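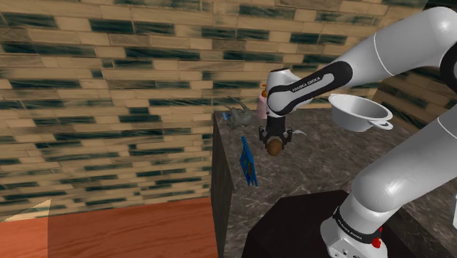
Visiting the Pusport Sound and Paper Archive
24 January 2018

I finally got to the open day at Pusport, and I'm still buzzing from it. For anyone who missed the announcement, the archive moved into the old customs building in August and this was the first time the new stacks and the digitization rooms were open to people from other libraries. Six of us went up from Sevenora on the early train, which meant a dark, sleepy ride and a very welcome pot of coffee at the other end.

Wilma Mowat, head of collections, took our group around. She started with the Gunn papers, which I had only ever known from a finding aid scanned slightly crooked in the nineties. The collection is 878 boxes of letters, shipping ledgers, radio scripts and family recipes, and it is finally getting an item-level description! She pulled a ledger where one clerk had been noting the weather in the margins all the way through, and we could happily have stayed there until lunch.

The audio room was the part I'd come for. They have 200 reels of harbor radio from the island of Irnach, most of it never heard outside the local broadcast area, and 60 of those are now transferred and cataloged. Lovely Mercado runs the transfers and she let us listen to part of one (a fishing report, then a woman reading out birthday greetings, then a song that everyone in the room wanted to hear again). She records each reel flat, with no cleanup, and makes a separate listening copy for the reading room. Her notes on splices, labels and speed changes go straight into the catalog record. At our place those notes live in a spreadsheet that two people can find, so I wrote down her field names on the back of my ticket.

We had a good, slightly noisy talk over sandwiches about rights. Pusport puts a reel online only after the families named on it have been contacted where possible, and that is slow going. Wilma said they've had one refusal so far and a great many people calling back to offer photographs. They log those offers in the same system as the permissions, so the two can be looked up together. I'd love to try that with our oral histories.

The afternoon was a walk through the stacks. Shelving is by box size, with locations held in the database, and it took me a while to get used to seeing a theater company next to a drainage board. It does save a lot of space, though, and the retrieval slips are wonderfully clear. The reading room has big north windows and proper desks, plus a shelf of local histories you can browse without asking.

If you want to go, the next open day hasn't been set, but they take small groups by arrangement and the station is a short walk down the hill. Bring a sweater for the stacks. Lovely has promised to send me her transfer checklist, and I'll pass it around at our next staff meeting.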